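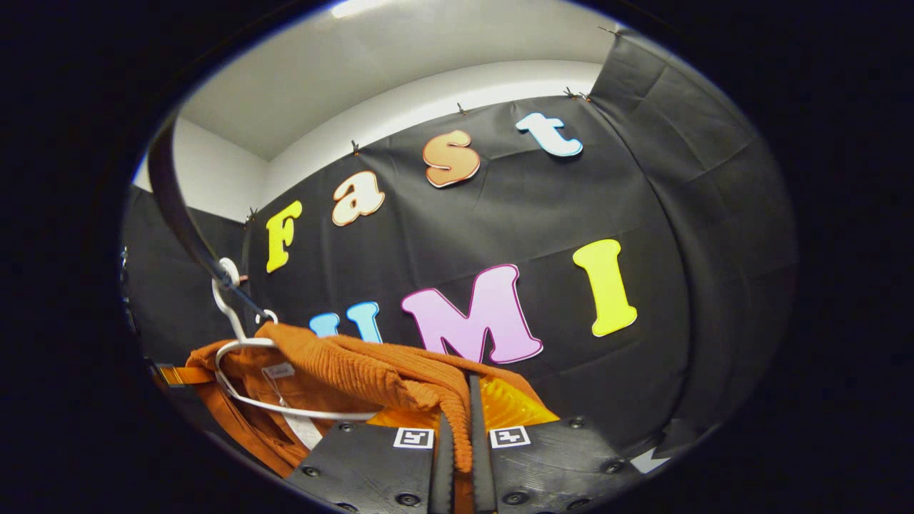 Backdrop and Hangers: Minutes of the February Meeting

Print | E-mail this page
Reading time: 2 minutes

Present: Barbara Zalewska (chair), Vivek Rana, Bimla Sandhu, Abhishek Bansal (from 7:10).
Apologies: Urmila Grewal, who sent a two-page note on hangers.
Place: Jaltorari, back room. The meeting opened at 7 p.m.

1. Last minutes
Agreed, after Vivek asked that "shouted" be changed to "said." Bimla abstained on the grounds that she had been there.

2. The black backdrop
Bimla reported that the cloth is up along the back wall and held by small metal clips. It is also wrinkled. Vivek said wrinkles gave it depth. Barbara said an iron would give it less depth and she would like to see that. Two of the clips are next to each other above the "t," and it was asked whether one could be moved somewhere lonelier. Bimla will look at it when she has the ladder out.
The curtain on the right hangs in big folds and will stay that way. A motion to pull it straight found no seconder.
ACTION: Bimla to borrow the steamer from Navari.

3. The letters
"Fast" climbs up to the right, with the yellow F at the bottom of the hill and the blue and white t at the top. Bimla confirmed that the slope is deliberate. Abhishek, arriving at this point, asked whether "UMI" should climb too. It should not. The yellow I leans a little and Vivek offered to straighten it. The offer was discussed at more length than the I deserved and then accepted.
Barbara noted that the pink M is bigger than its neighbors. Bimla said it was the last sheet of pink and she wasn't going to waste it.

4. The orange knit
The ribbed orange piece on the white plastic hanger covers most of the U and the bottom of the M. From the front, the wall reads "Fast MI" to anyone in a hurry. Options were to raise the letters, lower the garment, or hang something shorter. Vivek favored raising the letters. Bimla, who pinned them, did not.
AGREED: the garment goes lower for now.
ACTION: Abhishek to try it 10 inches down and report back.

5. Hangers
Urmila's note was read aloud, most of it. She wants one kind of hanger throughout and prefers the Damance ones to white plastic. Barbara asked for the price. The note did not give a price.
Carried over, again.

6. Money
The balance stands at 3,237 before the bill from Ninh for fabric. Abhishek has the bill but not with him.

7. Any other business
Vivek asked who has the good scissors. Silence was recorded at his request.

Closed at 8:15 p.m. Minutes taken by Bimla Sandhu.

Contact | Copyright Jaltorari Wardrobe Group | Back to top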